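Search products Go Cart (0)

Skarus Wipe-Clean Tablecloth, Pink Check

We've sold a good many table coverings over the years, and I still get a little thrill when a new roll of the Skarus comes in! It's a cheerful cloth, soft enough to hang nicely at the corners, and it takes crumbs, jam and school glue without a fuss — just a damp rag and you're done. Ours is cut to order, 74 inches long as standard, and the edges are hemmed here in Clesberg by Pramila Nautiyal.
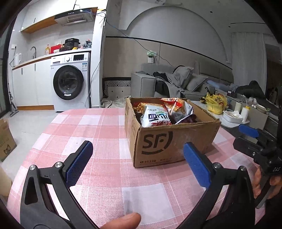 Pink and white check with a box of snacks on top.

Please don't iron it, and don't put a hot pan straight down on it (I did, once, and learned my lesson). Fold lines drop out by themselves in 3 days or so if you leave it flat. For round tables, measure straight across the middle and add 8 inches for the drop, then send us the number and we'll do the rest.
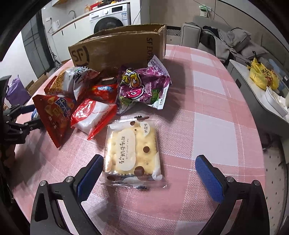

The check up close, with a wrapped milk cracker.

Item no. 1780. Ships rolled on a tube.

Comments

Delwyn Pomare: Bought one in October for my mother's kitchen and now my sister wants one too.

Maxine Whitcombe: Does it come in green?

Contact us | © Astard Table & Home | Back to top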